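Drundholm Mirari 800 Carpet Cleaner
Set-Up Guide, Section 3: Before You Add Water
Revised 23/05/2019

Congratulations on getting the machine out of its box. The foam comes out in one piece and goes back in as several, so keep it somewhere you don't mind looking at. Read this section before filling anything.

Gray office carpet with a yellow-lidded bin nearby, first picture only.
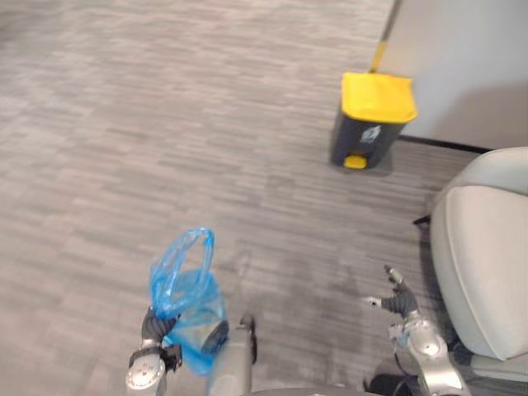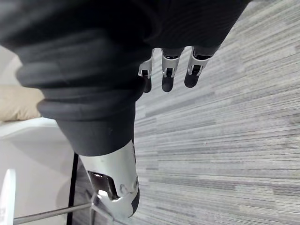 Can I use ordinary dish soap in the tank?

Please use the Vass solution supplied. Dish soap foams, the foam gets into the motor, and the motor takes it personally.

3.1 Preparing the room

1. Move chairs, bins and anything else with feet off the area to be cleaned. Cleaning around them leaves a map of where they were.
2. Vacuum. The Mirari is a washer and will turn dry crumbs into wet crumbs.
3. Test a hidden patch of carpet with diluted solution. Wait 30 minutes. If the color comes off on a white cloth, stop.

3.2 Filling the clean tank

1. Lift the tank by its handle. The hose is not a handle, however much it looks like one.
2. Add one capful of solution, then warm tap water up to the 10 line.
3. Close the cap until it clicks. No click means a wet shoe.

CAUTION: Never use water hotter than 32 °C. Boiling water warps the tank, and the warranty department has heard all the stories.

3.3 First pass

1. Plug in, press the green switch and wait for the pump to stop grumbling.
2. Hold the trigger and pull the machine toward you at a slow walk.
3. Release the trigger and go over the same strip again to pick up the water.
4. Empty the dirty tank when the float rises. Do not do this in a sink you are fond of.

NOTE: Work toward the door. Most customers learn this in the far corner.

Spare caps and hoses can be ordered from the Pornham service desk. Have the serial number ready; it is printed under the machine, so write it down before the tank is full.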